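Prayer Breakfast FAQ

Who is it for?
Anyone. Members, neighbors, people who haven't prayed since grade school. No sign-up.

When do you start?
7 a.m., downstairs. Doors a bit before. Use the Brekier Street side, front is locked.
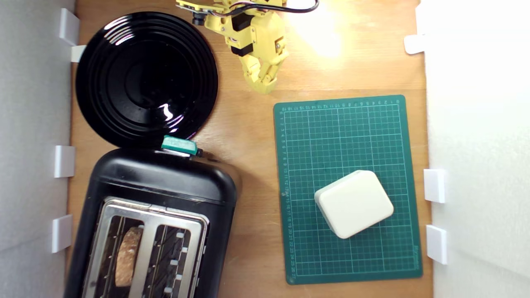
Do I have to pray out loud?
No. Plenty of us sit quiet the whole time. Bernadette Whitfield reads a psalm, then silence, then whoever wants to speak. Food is plain, toast mostly, a slice standing in the left slot of the toaster while the other one's free, so help yourself. Talking is fine at the table, just not during the psalm.

What if I don't know what to say to God?
Start with "help." Or "thank you." Short prayers count, see the tax collector in Luke 18.

Can I send in a request?
Yes. Card in the box or tell Sunita Fitzsimmons. First names only please. We dont pass them around afterward.
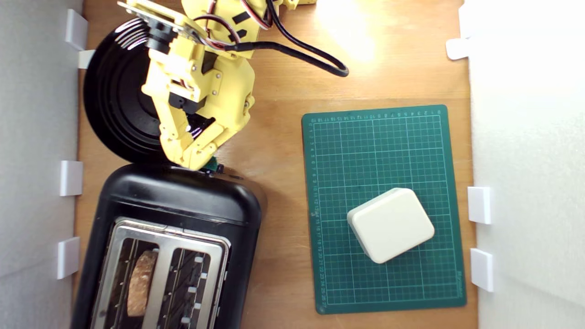

Wood tabletop, seen from above.

Which psalms are you reading?
Working thru in order, up to 101 by November. Skipped none so far, even the angry ones.

Is there a cost?
No. Basket goes to the Mahmoud family fund, 280 dollars last time.

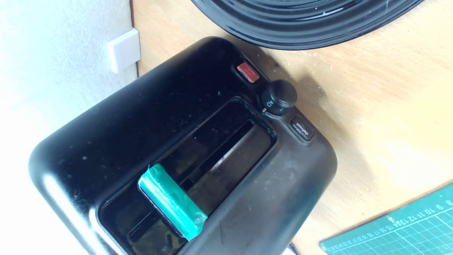
Getting Here

Parking?
Lot behind the building, some 80 spaces. Ramp is on that side to.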